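Wasik shelf-and-pen set

README

Wasik is a small simulated manipulation set put together in a shared workshop. It exists so that we can test policies before running them on the real bench, where a bad grasp costs us a pen and sometimes a finger pad. Kamran Moradi built the scene and Sakda Kaewsai wrote the export scripts.

Contents

The set has 419 episodes. 13 of them are held out for checking and should not be used for training. Each episode folder holds joint positions for both arms, gripper opening, rendered frames and a one-line task text. Episodes are capped at 2000 steps. Random seed for the released version is 2369.

Scene

Two black arms work over a white table with a turquoise open shelf at the back. The arm on the right carries AGILE·X lettering on its upper link. The task object is a slim black pen. Colors are flat on purpose and we did not try to match the workshop walls. Lighting is one setting per episode, and shadows are left on, including those from arm parts the camera does not see.
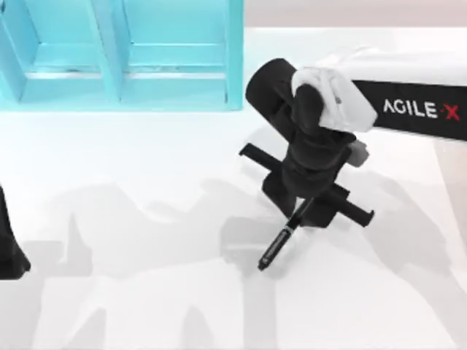 Jamshid Tehrani asked whether joint positions are commanded or measured, as he had trained on the first upload and got a policy that lagged on every reach. They are measured. Commanded values were added later under the key "cmd", and he reports that switching to them cleared up most of the lag.

Known problems

Pen contact is too sticky. Friction was set by hand and has not been compared with the real grippers.

The cloth does not move like cloth. Treat it as a fixed shape.

Gripper opening is stored in meters in the episode files but as a fraction in the older notes. Go by the files.

Running it

Unpack everything into one folder and set the path in the config file before starting the viewer. The viewer opens the first episode by default. Rendering new frames needs a graphics card; reading the joint data does not.

Changes

December: added "cmd", fixed the left/right swap in the arm names, removed duplicate task texts.

Send corrections to Sakda, with the episode number and the step where the problem starts.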